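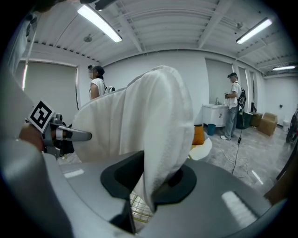 A large white towel in the Virnham laundry room, with the blinds down.

Towel folding moved to the Virnham room on 8 Mar 2020 and will stay there until September. White bath towels go on the shelf by the door in stacks of 9, folded edge out. Hand towels go to Omville in bags of 20.

Please check hems before folding — anything frayed goes to the Nair office for rags. The last delivery had 53 towels, and 8 of them needed mending.

The sink against the wall is for rinsing only. Stained towels should be bagged and marked for the Zirkine wash.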